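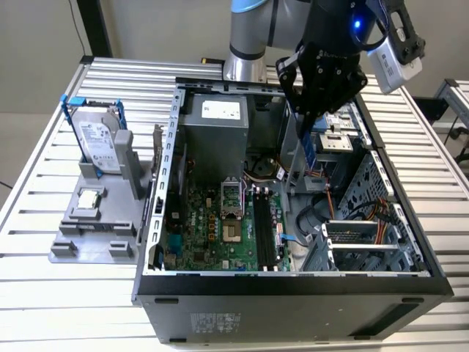

*Arm over the open tower, fixture with the caddied drive to the left.*

## Teaching by hand or by remote for a PC assembly task?

**Mereana Kerslake**

I'm setting up a task where the arm puts parts into a desktop PC. The case lies on its side on an aluminium profile table with the panel off. Parts wait in a printed fixture to the left of it. At the moment that is a hard disk in a blue plastic caddy, standing upright at the back, and a small square part in a pocket at the front. The CPU socket is open and the drive cage is on the right-hand side of the case.

The gripper has angular fingers and there is a camera on the wrist. I can show the arm the task in two ways. One is to put it in free-drive and push it through the motion. The other is the Kimov remote handset, with me watching the wrist camera on a monitor.

I recorded 10 runs by hand and 10 by remote for the caddy only. The hand-guided ones are quicker to make but my arm is in the wrist camera view in most of them. The remote ones look clean, but I stop and start a lot near the drive cage and the policy has picked that up. It hovers over the bay and then goes down in little steps.

Should I stick with one method or mix them? And is it worth doing the caddy and the small square part in the same recording?

---

**Sampaio**

Use remote. If your policy takes the camera as input, then anything in the picture during teaching that won't be there at run time is a problem, and your sleeve counts. You can get away with free-drive if you only record joint positions and replay them afterwards with nobody near, saving the camera footage on the replay. That is what we do for anything that goes into a slot. It doubles the time per run but you keep the smooth path.

The stop and start thing is mostly practice. Throw away your first 3 runs of every session. I also turn the handset speed down before I begin and leave it alone, because changing it halfway gives you two different speeds in the same data. Trim the pauses where the arm is completely still. Don't trim the slow parts just before contact, you want those.

Separate recordings for the two parts. The square one needs a much finer approach and if you fluff it you lose a good caddy run as well.

---

**atville_bench**

just use free drive its way faster. we had it working in an afternoon

---

**Medau**

I agree with most of what Sampaio says, apart from dropping early runs by rule. Watch them back and decide.

A few things from a similar setup:

- Move the case a little between runs. If it always sits against the same slats, the policy learns the spot on the table and misses when someone nudges it.
- Tie the loose power wires back before you record the drive cage. Ours caught on a finger in 2 runs and the operator steered round them from then on, so the arm went on making the same detour with the wires gone.
- Record some recoveries. Start with the caddy slightly crooked at the mouth of the bay, back off, straighten, go in again. We added 13 of these and the hovering got much better.
- Close the gripper on the caddy at the same height each time until the basic task works. Vary it later.

On mixing: replayed hand-guided runs and remote runs can go in the same set if the speeds are close. Check the joint speeds on a plot first.

---

**Mereana Kerslake**

Thanks both. I hadn't thought of replaying the free-drive path and recording the camera then. I'll try it on the caddy with the wires tied back, and leave the small part until that works. Sampaio, do you replay at full teaching speed or slower?

---

**Sampaio**

Same speed. If it was too fast to replay safely, teach it again slower.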